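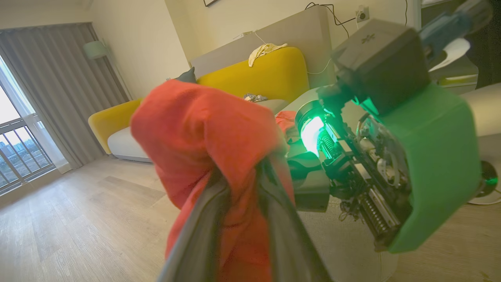 Red-orange cloth in the gripper, second arm at right.

18 February 2018

Stock from the Bühler shop, sorting and repairs

Shop closed today, so a full day at the back bench. The count of the Bühler stock is done: 2291 volumes, not including the pamphlets, which are still in their boxes and will stay there until the shelves by the stairs are up. The list that came with the purchase says 2000. The extra books are mostly double-shelved paperbacks that were never on the list. They are priced too low to matter but they take up space.

The smell in the history boxes is less than it was. The ones with the lids off since last weekend are fine now. The theology boxes are not fine. Found mold on the bottom row of one box, gray and powdery, along the tail edges and partway up the back boards. Pulled the whole row, bagged it, and wrote MOLD on the bag in marker. Please don't open it in the shop. The box itself went out with the trash. The row above looks clean but is standing fanned out on the metal shelf by the window and should not be mixed back in before it has been looked at again.

Sorting rule as it stands now, so that we all do the same thing:

Sound copies go straight to pricing. Loose boards or a split joint go to the repair shelf if the book is worth more than the repair. Otherwise they go to the cheap cart with "binding loose" in pencil on the slip. Ex-library copies go to the cart unless they are local history. Anything with a signature or a bookplate goes on the desk, not on a shelf. I found a signed copy already on the cart this morning with the cheap sticker on it. Sticker came off with a little heat and left no mark on the jacket, but it would not have on an uncoated one.

Paste. Tried the Kidell paste against our own wheat starch on a pair of scrap boards. Same cloth, same amount of water, both under weight over lunch. The Kidell one grabs faster and gives you less time to move the cloth. It also left a shiny patch where it squeezed out at the joint and I could not wipe that off. Our own is slower and dries flat. I will keep the Kidell for labels and the inside of slipcases and go on with starch for spines. The jar is on the top shelf with the date of opening on the lid. It says to keep it cool, so don't put it back over the radiator.

Rebacks. Did 2 today, both octavos from the travel section. The first one went well. Lifted the old spine in one piece, new cloth underneath, old spine back on top, and the title is still readable. On the second the old spine came up in crumbs and there was nothing to put back. It has a plain cloth spine now and needs a paper label. I cut the hollow a bit narrow on that one and the book doesn't open as freely as it should at the front. Sellable, but describe it as rebacked and say the opening is stiff.

The brown cloth is nearly finished. What is left on the roll will do for small repairs but not for a quarto. The sample card from Multley has one close to it, a shade more toward red. I held it against four of the worn spines in daylight and it looked right on three. Under the bench lamp it looks wrong on all of them, so judge it at the window. Order a short length first.

Press. The Bimasine is slipping again on the left side. The platen comes down level and then drops at the left corner with the last half turn. I took the handle off and cleaned the thread, and there was a good deal of old grease and paper dust packed in there. Better afterward but not right. Packed that side with a piece of millboard for today's books, which works as long as you remember it. Board is taped on and marked. I think the washer under the collar is worn. Didn't have one the right size in the tin.

Catalog. Descriptions for the travel section are typed up as far as the letter M. Two things I keep having to fix: "good" without saying what is wrong, and page counts left out where plates are missing. If plates are missing, count what is there and write it down. A buyer wrote last month about a missing map and was right. Collate the atlases before they go online, every one, even the cheap ones.

I want the section on the shelves by the first of April. That looks possible for travel and history. Theology depends on the mold.

To do:
Washer for the press, measure the old one first
Order short length of cloth from Multley
Paper label for the second reback
Check the fanned-out theology row on the metal shelf
Travel descriptions from N on
2 boxes of maps under the bench, not yet looked at
More pencils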